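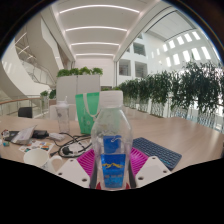 Keeping a shared bench usable next to automated handling
Workshop tips from Ivetex, bottling and packing floor

The Griltora cell at our Dreleck site took over bottle transfer in October. Before that, two people per shift moved filled bottles from the bench to the case packer by hand. The same people now load trays, clear faults, change finger pads and record grip samples with the hand-held tool. The tips below come from the first months of that arrangement. Most apply to any small shop where a gripper handles light plastic containers.

Pads and fingers

Silicone pads collect label dust and skin oil. Wipe them at the start of each shift with a lint-free cloth and warm water, then let them air dry. A drop of dish soap is fine. Solvent cleaners are not, as they leave the silicone slick and can swell it at the edges.

Ridged pads need a soft toothbrush. Brush along the grooves first, then across them.

Check both pads together. A worn left pad against a new right pad turns the bottle as it closes. Replace them as a pair and write the change on the pad sheet.

Perforated fingers are easy to clean if you do it before residue hardens. Push a cotton swab through each hole and turn it. Tighten the mounting screws by hand only. Overtightening cracks the plate at the screw, usually some 30 shifts later, when the person who did it has moved to another line.

Bottles

Grip a shouldered bottle on the flat of the body, below the shoulder. If the fingers ride up onto the slope, the bottle squirts out downward.

Thin-walled bottles should be capped before gripping. An open bottle gives way under the pads and the liquid level rises. Run the first 20 of any new bottle type at reduced closing force and look at the sidewalls under a lamp. A dent that springs back is acceptable. A crease is a reject.

Labels matter more than we expected. A lifted corner sticks to the pad and peels on release. Keep a roller at the bench and press down any loose edges before loading.

Bench layout

Once the hand work left the bench, other things moved onto it: drinks, chargers, laptops, paperwork. Each one is harmless. Together they take up the space needed to set a tray down in a hurry.

Mark a clear strip with tape along the working edge and keep it empty. Personal items go behind the strip. Open drinks go on the shelf, with or without a lid.

Coil spare cables and fasten them with hook-and-loop ties. Plastic zip ties get cut off with a knife, and sooner or later the knife goes through the cable as well. Label both ends of every charger. Any cable still without a label at 9 on Sunday night goes in the bin under the stairs -- it can be claimed from there.

Keep the keyboard for the logging station flat and off to one side. It gets bumped by sleeves, and a stray keypress will close a fault record with no reason entered.

Using the hand-held tool

Rest your elbow on the bench when closing on a bottle. The recording is steadier and the wrist tires less. Switch operators every 30 minutes. Close slowly, hold for a count of 2, lift straight up. If a grip slips, leave the sample in and tag it as a slip. Deleting the bad ones makes the cell overconfident with glossy labels -- we learned this on the Fourie order and had to record the set again.

What changed in the jobs

Repetitive lifting is down, and so is the amount of walking. Time spent standing still and watching is up, and several operators find it more tiring than the old work. An anti-fatigue mat at the cell door and a stool at sitting-standing height have helped.

Fault clearing is now the skilled part of the shift. Rotate it. When one person clears every fault, the others forget the restart sequence within a month. Post the sequence at eye level on the cell door, in large type, and replace the sheet when it gets dirty.

Write the handover note before washing up. Include pad condition, bottle type, any force setting you altered and the previous value.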